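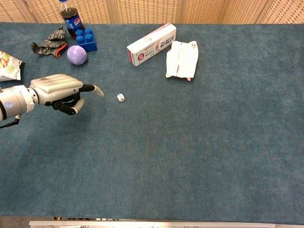

Flevness Community Choir – minutes of the May planning meeting

Present: Aino Mustonen (chair), Kalevi Honkanen, Marianna Adamczyk, Catríona Mulcahy
Apologies: Vilja Kallio

Started 7:10 pm. Minutes of the last meeting were agreed with one fix (the warm-up book belongs to Marianna, not the choir).

1. Spring concert
What a night! We sold 64 tickets and the church hall sounded wonderful, especially in the second half. Kalevi has had lovely notes from people who had never heard us before, and two of them want to join the altos. The lights over the back row were too dim to read by, so Catríona will bring clip lamps next time.

2. Summer program
Long and very happy discussion. Agreed on six songs, with the lullaby first and the sea shanty to close. Marianna has already written a new descant for the shanty and sang it for us on the spot – it's a beauty, and the sopranos are going to love it. The round in Finnish stays in. Aino will record the words slowly so everyone can practice at home.

3. Money
We have $500 set aside for sheet music. Agreed to spend $70 of it now on the summer songs.

4. Trip to Uketti
Everyone is keen to sing at the harbor fair again. Kalevi to ask about a covered stage and whether we can have the afternoon slot.

5. Any other business
Tenors still needed! Please bring a friend, a brother, a neighbor. Vilja sent word that the piano has been tuned.

Closed 8:40 pm. Catríona to book the small room for the next meeting.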